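Pokby Shared Workshop
Robot Building for Members, Unit 4: Picking from a Shelf
Instructor: Aarne Ikonen

Purpose
This unit covers reaching toward a shelf with two arms. Participants are expected to have completed the wiring check in Unit 3 before attending.

Preparation
Level the rack before any arm is powered. Set the approach height in the Gendunero settings file to 465 mm and the clearance to 102 mm. Both values are entered in millimeters — the file does not convert inches.

Procedure
Begin with the arms low and the grippers pointed at the rack. Move one arm at a time. Record the joint readings at each stop on the log sheet, including any stop made by hand. Trays should be placed at different angles to the shelf edge, as the grasp angle must be worked out separately for each one. 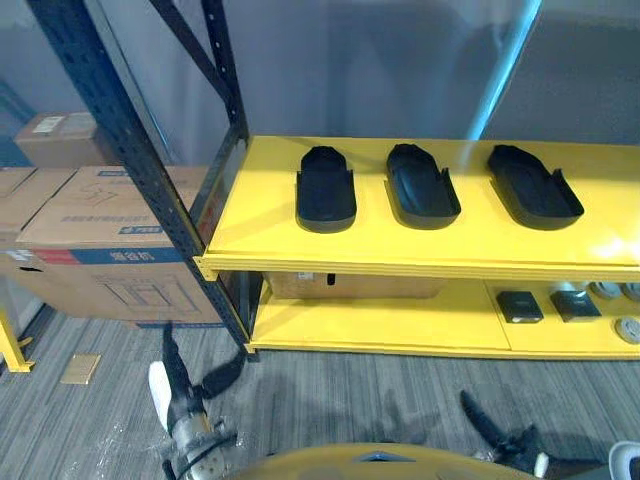
Figure 4.1. Three black trays on the top shelf, with both grippers below.

Assignment
Write a grasp plan for the rightmost tray in Figure 4.1. State which arm is used and the wrist angle at contact. Plans are submitted to Sinéad Ní Mhurchú. Unit 5 will be held in December.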